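Ticket 843: Left hand stays open in simulated kitchen demonstrations
Project: Tresum
Queue: data collection
Opened by: Nurhan Dönmez
Opened: December 31, 2021
Status: closed, fixed

Problem as reported

In the kitchen counter task the right hand follows the operator without trouble. The left hand moves to the right place but the fingers don't close. The wrist turns, the arm lifts and lowers, and the hand stays flat with the fingers together. The operator console shows the left glove as connected. Restarting the console makes no difference.

Out of 167 demonstrations recorded in this batch, 80 have the fault. All of the bad ones were recorded at the Trornelau desk. The Negash desk used the same scene and the same build of the simulator and has no bad recordings.

First reply, Cuvport support

Please send the session log from one bad recording and one good one. Also tell us if the finger values in the saved file are missing, or present and not changing.

Reply, Nurhan Dönmez

Both logs attached. The values are present. All of the left finger joints sit at zero from start to end. Left wrist values look normal. Right hand values are normal throughout.

Tried so far:

Swapped the left glove for the one from the Negash desk. Same fault.
Took the Trornelau glove to the Negash desk. Works there.
Recalibrated 3 times. The calibration screen shows the fingers bending, so the signal is reaching the console.
Loaded a different counter layout. Same fault.

Reply, Cuvport support

Thanks, that rules out the glove. The Trornelau log loads a hand profile with an older set of joint names. The simulator skips names it doesn't know and writes zero. The right-hand entries in that profile were updated and the left ones were not. Copy the profile folder over from the Negash desk, delete the cached copy and start a new session. A restart alone keeps the cached copy.

Reply, Nurhan Dönmez

Done. Left hand closes now. Recorded a short test with both hands and the joint values change as they should.

The wrist paths in the 80 bad recordings look fine. Can the finger values be rebuilt from the raw glove stream?

Reply, Cuvport support

Only if raw logging was on. It is off in your session log, so the finger values can't be recovered. Please mark those recordings as excluded and leave them out of the training set. We will change the loader so that an unknown joint name stops the session with an error. That should be in the January build.

Closing note, Nurhan Dönmez

Recordings marked as excluded. The task will be recorded again at the Trornelau desk with raw logging on. Added a line to the start-up sheet: close and open both hands before the first recording and check the values on the console.

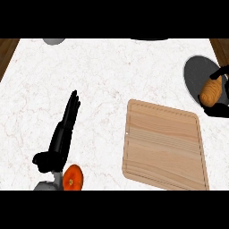 Can a demonstration be used if only one hand has correct finger values?

Leave it out of training for any task that needs both hands, as the model would learn from the wrong values along with the right ones. It can be kept for a task that uses the good hand alone, provided the other hand's values are masked.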